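Joltard 300 Ceramic Hair Straightener
Item no. 3287
By Drokon
In stock at our Ollunby warehouse

The Joltard 300 is for hair that has opinions. It has narrow ceramic plates, a swivel cord long enough to reach a mirror in the next room, and a single switch, which we consider the correct number of switches for half past six in the morning.

Drokon's box promises "salon silk in seconds". We make it more like ten minutes for shoulder-length hair, and longer if yours is thick or you keep stopping for tea. Short hair is where it does best. The plates get close to the roots, and the rounded edges will turn a fringe under without leaving that crease across the middle.
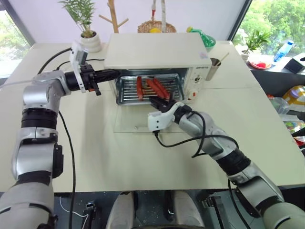
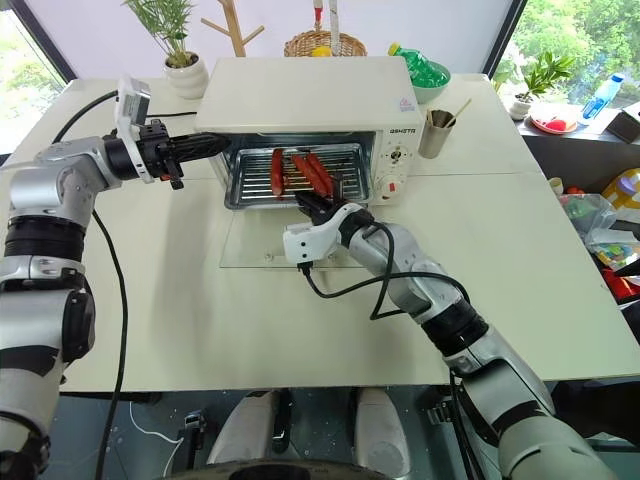 Use it on dry hair only. Start with the lower sections, clip the rest up and work towards the crown. One slow pass beats four quick ones — your ends will thank you, or at least stop splitting quite so publicly. A heat spray is a good idea and isn't included. Nor is a pouch. The old model had a pouch.

It replaces the Bachmann we sold until last October, which was heavier and came in a brown that suited no bathroom on earth. Bachmann plates don't fit.

Details
Colour: black
Cord: swivel, with hanging loop
Auto shut-off: yes, after 37 minutes
Guarantee: two years, keep the receipt

Page updated August 2012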